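How to Compare Two Needle-Driving Grippers Without Fooling Yourself

By Wissam Smadi, Navumthorpe bench notes

Every gripper is excellent according to the person who mounted it. I have mounted a lot of them, and I have been that person. What follows is the procedure we use at Navumthorpe when we need to decide which jaws go on the left arm and which go on the right for suturing on a practice pad. It takes most of a Wednesday, and it has ended two arguments so far and started several more.

You will need a two-arm setup with wristed instruments, a tissue pad, curved needles with braided thread already attached, and a notebook made of paper. The notebook matters. Everyone's log files are full of joint angles, and none of them say "left arm sulked all morning."

Step 1. Warm up the cables

Cable-driven wrists stretch a little when they have been sitting. Run each instrument through its full range before you record anything: pitch, yaw, roll, open, close. If you skip this, the first instrument you test will look worse than the second, and you will write a confident paragraph about it. I have written that paragraph. It's still on our wiki with a line through it.

Check the use counter while you are there. Our Wavano jaws are retired at 2,000 closings and the Mosine pair at 1,000. Those are our own house limits, set after a jaw pin let go in the middle of a demo for people with money.

Step 2. Set up the views

Use one small camera at the wrist and fixed views over the workspace. Each tells a different lie. The wrist view makes every grasp look heroic because the jaws are enormous, and the shaft eats the bottom of the picture. The fixed view makes everything look calm and well planned, but it is poor at showing you whether a jaw is touching the pad or hovering above it.

Put the two views side by side on the same monitor. If they are on separate monitors, the operator will pick a favorite and forget the other one exists.

Set the light once and leave it. A glossy pad throws highlights all over the place, and a bright speck next to a steel needle is exactly what your tracker would like to mistake for a steel needle.

Step 3. Pick the moment you care about

Don't compare whole stitches at first. A whole stitch has too many places to hide a bad gripper behind a good operator. Compare the handoff: one instrument has been driving the needle, the other has to take it, and for a short while everything depends on where the jaws are pointing before they close.

Pause the arms there and save every view you have.

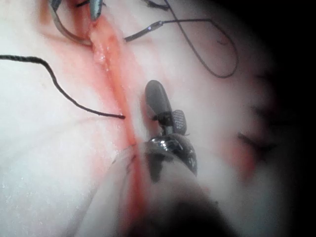
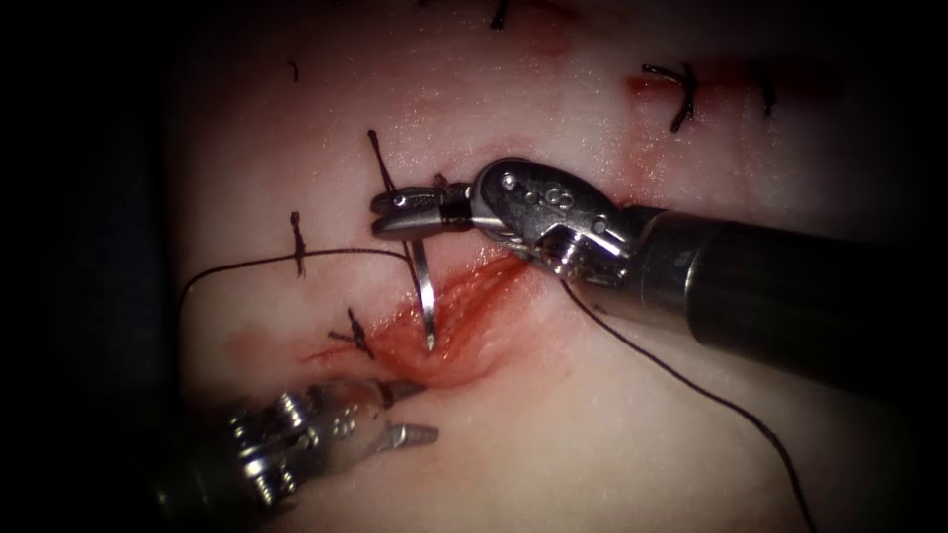

Jaws open and the needle standing in the pad, from a fixed view: 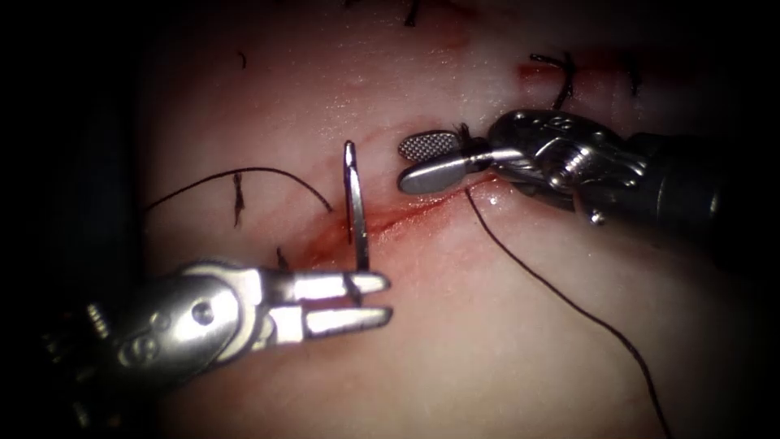
Now score the approach before anything closes. We write down three things by hand. Could the operator see both jaw tips? Was there clear space to open fully without brushing thread? Did the wrist have travel left, or was it already jammed up against a joint limit and hoping for the best? A plain yes or no will do. We tried a ten-point scale once and everybody gave everything a seven.

Step 4. Close on the needle and try to annoy it

Grip the needle at the same spot on its curve each time, then rotate the wrist slowly in both directions. Watch for the needle rolling in the jaws. Smooth faces tend to let it swivel, which is sometimes handy when you are lining it up and a disaster when you are pushing it through. Textured faces hold on better but can be grabby with thread, especially braided thread, which loves to snag on anything with a hinge.

Do this with the needle free and then with the tip in the pad. A jaw that behaves beautifully in the air may give up the moment there is something to push against.

Write down slips as they happen. If you wait until the end of the run you will remember half of them, and it'll be the half that favors the gripper you ordered.

Step 5. Swap sides

This is the step people skip around four in the afternoon. Take the instrument off the left arm, put it on the right, and do it all again. Arms have personalities. Our left one has a touch more backlash in the roll axis, and for a month it made a perfectly decent set of jaws look drunk.

After the swap, redo the tool calibration. Redo the camera registration too if you bumped anything, and you did bump something.

Step 6. Change the controller last

We run two controllers, Xenos and a plain position controller that somebody wrote over a long weekend and refuses to name. Xenos softens the motion near contact. The nameless one goes where it's told. Keep one of them fixed for all of the gripper tests, and only then repeat the handoff with the other.

If you change jaws and controller together, you'll have a result and no idea who to thank for it. In our case the softer controller hid most of the needle roll we had blamed on the Mosine jaws in January, so I owed the Mosine jaws an apology, delivered in person, at the bench, with the door closed.

Managing the thread

Thread deserves its own set of notes. Long tails wander across the pad and find their way into joints. Before each run, park the slack on the side away from the arm that moves first. Stop the run if a strand gets between a jaw and the wrist, and record it as a snag even if it pulled free by itself.

Old stitches are useful to leave in place, up to a point. They give the tracker something dark and thread-like to be wrong about, and you want to learn that now. When the tracker starts following a cut tail with real affection, change the pad.

Reading your results

Sort the runs by jaw type, then by arm, then by controller. Look for the pattern that survives all three sorts. Ours was dull: the operator could line up faster with the Wavano jaws and dropped fewer needles with the Mosine ones. We put the Mosine pair on whichever arm does the pulling and went home.

Wipe the jaws down before you do the same, and check the hinges for bits of thread. Instruments go back in the tray with the jaws closed.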